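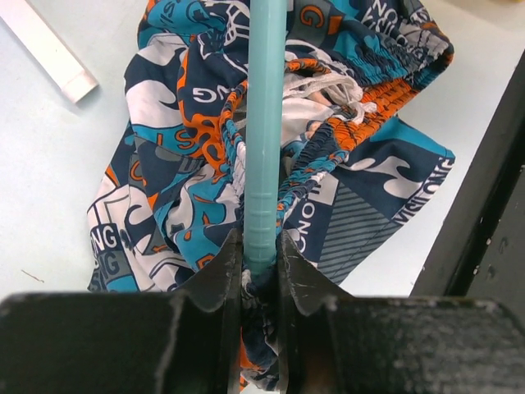
Print this page | E-mail this page

Filed under: How Machines Learn > Robots > Ages 9 and up

How a Robot Learns to Fold Shorts

A robot arm does not know what shorts are. It has motors, a gripper and one or more cameras, and it can move each of them when a computer sends a command. Folding is a different matter. Someone has to show the computer which commands go with which views of the cloth, and this has to be done many times.

At Ovura, a small robot lab, the job of showing belongs to Nayeli Montes and Remzi Başaran. Their work is called data collection. The word "data" means recorded information.

What is an example?

One example is a recording of one job from start to finish. At Ovura it is called an episode. Nayeli holds a set of controls, and the arm copies the way her hands move. While she works, the computer saves two things many times each second: what the camera sees, and where every joint of the arm is. It also saves how far open the gripper is.

When the shorts are folded, she presses a pedal and the episode ends. Then she picks the shorts up, drops them on the table again and starts the next one.

Why is cloth difficult?

A wooden block has the same shape every time you pick it up. Cloth does not. A pair of shorts can fall in more ways than anyone could list. The waistband may twist into a loop. One leg may lie flat while the rest is in a heap. A drawstring may end up lying across the waist opening.

Patterns add to the problem. On plain gray shorts, a dark line is usually a fold or a shadow. On shorts printed with letters, waves and patches of orange and navy, a dark line may only be ink. The learning program has to find out which lines matter. It can do this only if its examples include printed cloth as well as plain cloth.

Why put a camera near the gripper?

A camera high above the table sees the whole job, but the arm often blocks its view at the moment of the grab. A camera at the wrist moves with the gripper and stays close to the fingertips. It can record how much fabric has been pinched, and where. Its view has gaps too - parts of the robot's own hand can hide a strip of the cloth. For this reason many labs use more than one camera.

How many examples are needed?

The plan for the shorts job is 2,000 episodes. By November the team had recorded 1,191. They use 9 pairs of shorts, and they change pairs after every 4 episodes. If they used a single pair, the program might learn that pair very well and fail with any other.

Checking the recordings

Duygu Ateş watches each episode before it is used. She gives it one of three labels.

Good: the shorts were folded and the recording is complete.
Repair: the gripper missed or dropped the cloth, and the operator tried again and finished.
Reject: the recording stopped early, or a camera was not working.

Repair episodes are kept. A robot that has only been shown perfect folds has no example to follow when it drops something. Rejected episodes are stored in a separate folder and are not used for training.

What happens next?

The good and repair episodes go into a program called a model. The model is given a camera view and asked to guess the next movement. Its guess is compared with what the operator did. If the two are far apart, the numbers inside the model are changed by a small amount. This is repeated a very large number of times, and it is called training.

After training, the arm is tested with a pair of shorts that was in none of the examples - a fair test needs something new. Remzi writes down each result, including the failures, and the failures help decide what to record next.

Words to know

Episode: one recorded job, from start to finish.
Gripper: the part of a robot that holds things.
Model: a program that has been adjusted using examples.
Operator: the person who controls the robot during recording.

Search this site: enter keyword Go

Tags: robots, learning from examples, cloth, cameras

Print this page | E-mail this page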